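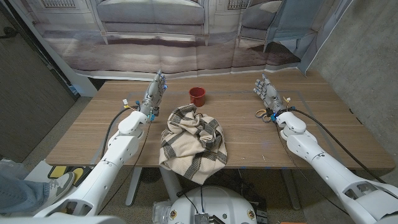 Common Property: The Things We Share at Fulley

Every workplace has a handful of objects that were never officially bought and will never officially leave. Fulley has moved twice, and each time the good chairs went missing while this lot came through without a scratch. We thought they deserved a page of their own.

The checked cloth
Cream and charcoal, and never knowingly folded. There was a folding rota once, up in the kitchen at the old building, and it lasted until roughly 4 in the afternoon on its first day. The cloth has been crumpled ever since and seems content. It gets used for spills, for drying hands, and for standing between a hot dish and the furniture at the March potluck. Please take it home and wash it if it's your turn. You know if it's your turn.

The red mug
Small, cheerful and the wrong size for everything. It holds too little coffee for anyone who needs coffee and too much espresso for anyone who'd like to sleep. We ordered five bigger ones from Brolia to replace it - all five are now in people's cars. The red one stays put, which may be the whole secret of being small. House rule: if you finish with it, rinse it. Leaving a spoon in it doesn't count as soaking.

The scissors
Pale orange, or tan, depending on who you ask and how long they've been looking for them. They live wherever the last person opened a package. We tried a hook and we tried a drawer with a label on it. The label is still there, doing its best. They cut paper, string and parcel tape, and they have been asked to cut a baguette from Grando, an episode we've all agreed to move past.

The table
Light oak grain, seats four if they like each other. It was listed in the Ladefoged clearance as a "project surface," a phrase that made us feel much busier than we were. Most things in the building pass across it sooner or later, and most of them stop there. Crumbs are the responsibility of whoever made them, a principle with wide support and very little enforcement. Coats go on the rack.

Still missing
The two other mugs from the old kitchen, both blue, one chipped. Also the bottle opener, which was last seen heading toward the parking lot. If you have any of these, put them back on the shelf by the sink after 6 p.m. and we won't look up.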